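How Do You Teach a Robot to Do the Dishes?

You probably learned to load a dishwasher the usual way. A grown-up showed you once, sighed, and then moved all your bowls to where they should have gone. Robots learn in a similar fashion, with slightly less sighing.

A robot doesn't arrive knowing what a plate is. It doesn't know that cups hate being dropped or that the sink is the wet part. Somebody has to show it, over and over, and there are two main ways to do that.

Showing by hand

The first way is to take hold of the robot's arm and move it yourself. The motors go loose, you guide the arm to the cup, you close the fingers, you lift. The robot remembers where every joint was the whole time. It's a bit like when someone holds your hand to help you write your name, except your arm weighs more and has cables on it.

Showing from far away

The second way is remote control, which has the fancy name teleoperation. A person holds a pair of controllers and looks through the robot's cameras. When the person reaches, the robot reaches. When the person scratches their nose, well, they learn not to do that.

Ayantu Nigatu has been a robot driver at a company called Grovbridge since September. Her robot is named Bindora, and dishes are its main subject at school. "The first day I spent two hours trying to pick up one spoon," she says. "My little brother watched and offered to do it for me."

When you drive a robot, you see what it sees. If its camera is up on its head, looking down gives you a view of its own legs and feet, the same as looking down gives you a view of yours. Dish practice looks like this from up there, with a pink plate and a white cup in the rack: 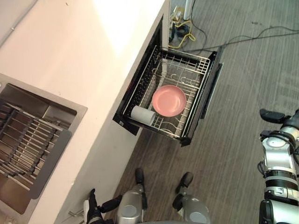
Why so many tries?

Ayantu's team has recorded 2656 tries at kitchen jobs. You might think one good try would be plenty. It would be, if the plate were always in the same spot, the light never changed, and no one ever bought a different cup.

Real kitchens are not so polite. So the drivers move things. The plate goes a little left, then a little right. The cup stands up in one try and lies down in the next. All those tries go into a computer program that hunts for what the good ones have in common. Then the robot gets a turn on its own, and everyone stands back.

What about mistakes?

Drivers make them all the time. They bump the rack. They miss the cup and grab a fistful of air. Some bad tries get thrown out, but the ones where the driver misses and then fixes it can be very useful, because a robot that has only seen perfect work has no idea what to do after a bump.

Try it yourself

Put on a pair of thick mittens. Ask a friend to be your cameras. Close your eyes and pick up a plastic cup while your friend tells you where to reach. Give yourself 30 seconds. Then move the cup and do it again.

Use plastic. Your friend may be a terrible camera.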